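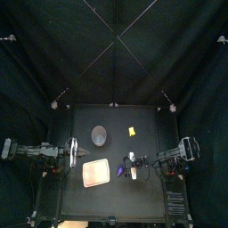
4 Vorhänge und Tischplatte einrichten

8. März 2024
Von Ademir Andrade

Dieser Abschnitt gilt für den Arbeitstisch Altine mit schwarzer Platte und dreiseitiger Vorhangeinfassung. Das Untergestell muss nach Abschnitt 3 aufgestellt und ausgerichtet sein. Für die Arbeiten an den Vorhängen werden zwei Personen und eine standsichere Trittleiter benötigt.

VORSICHT: Nicht auf die Tischplatte oder den Rahmen steigen. Alle Geräte am Arbeitsplatz vor Beginn ausschalten und gegen Wiedereinschalten sichern.

4.1 Vorhänge aufhängen

1. Die drei Stoffbahnen auspacken und über Nacht ausgebreitet liegen lassen. Scharfe Knicke aus der Verpackung verschwinden dabei weitgehend.

2. Mit der hinteren Bahn beginnen. Den Stoff in der Mitte der oberen Stange ansetzen und gleichmäßig nach beiden Seiten verteilen.

3. Die Seitenbahnen einhängen. An den hinteren Ecken muss der Stoff eine Handbreit überlappen, sonst fällt Streulicht auf die Platte.

4. Die seitlichen Klemmen oben auf gleicher Höhe ansetzen und handfest schließen. Kein Werkzeug verwenden.

5. Den Stoff locker in Falten fallen lassen. Straff gezogene Bahnen wellen sich am unteren Saum und reißen an den Klemmen aus.

Hinweis: Die Bahnen sind 128 cm breit. Für breitere Einfassungen gibt es Zusatzbahnen unter der Bestellnummer 1432 (Lieferant: Caldeira, Irnville).

4.2 Spanndrähte kreuzen

6. Den ersten Draht in einer oberen Ecke einhängen und schräg zur gegenüberliegenden hinteren Tischecke führen. Mit dem zweiten Draht spiegelbildlich verfahren. Die Drähte kreuzen sich hoch über dem Tisch.

7. Beide Drähte abwechselnd in kleinen Schritten spannen. Wird zuerst nur einer gespannt, zieht er den oberen Rahmen schief.

8. Prüfen, ob sich die Vorhänge frei bewegen lassen. Der Stoff darf nirgends zwischen Draht und Rahmen eingeklemmt sein.

VORSICHT: Keine Lampen, Kabel oder Werkzeuge an die Drähte hängen. Beim Spannen Schutzbrille tragen.

4.3 Platte und Kanten prüfen

9. Die Schutzfolie von der Platte abziehen, von der Vorderkante nach hinten.

10. Die Beschläge an den beiden hinteren Ecken und in der Mitte der Hinterkante auf festen Sitz prüfen.

11. Mit der flachen Hand über die Fuge zwischen Platte und Rahmen streichen. Die Rahmenkante steht etwas höher als die Platte. Das ist so vorgesehen und wird nicht abgeschliffen.

12. Arbeitslicht einschalten und ein kleines, kräftig gefärbtes Teil flach auf die Platte legen. Es muss sich von jeder Tischseite aus klar vom Untergrund abheben. Spiegelt es sich in der Platte, sind meist noch Kleberreste der Folie vorhanden. In diesem Fall weiter mit 4.4. 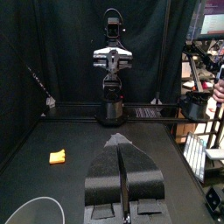 Abb. 4-2: Orangefarbenes Teil auf der matten Platte, dahinter die schwarze Profilschiene

4.4 Reinigung und Pflege

13. Losen Staub mit einem weichen Handfeger zur offenen Vorderseite kehren. Krümel in den Ecken an der hinteren Schiene mit dem Staubsauger und schmaler Düse aufnehmen.

14. Flecken mit einem gut ausgewrungenen Tuch abwischen. Für hartnäckige Stellen 500 ml lauwarmes Wasser mit einem Spritzer Varkitis Neutralreiniger mischen. Anschließend trocken nachreiben.

15. Scheuermilch, Stahlwolle und Möbelpolitur nicht verwenden. Sie hinterlassen auf der matten Fläche glänzende Stellen, die sich nicht mehr entfernen lassen.

16. Vorhänge einmal im Jahr abnehmen, am besten im Oktober vor Beginn der Heizperiode, und im Freien ausschütteln. Bis zu 50 Wäschen bei 30 °C sind zulässig. Nicht in den Trockner geben.

Hinweis: Fusseln vom schwarzen Stoff fallen auch nach dem Waschen noch einige Tage auf die Platte. Tisch in dieser Zeit täglich abkehren.

Weiter mit Abschnitt 5, Beleuchtung.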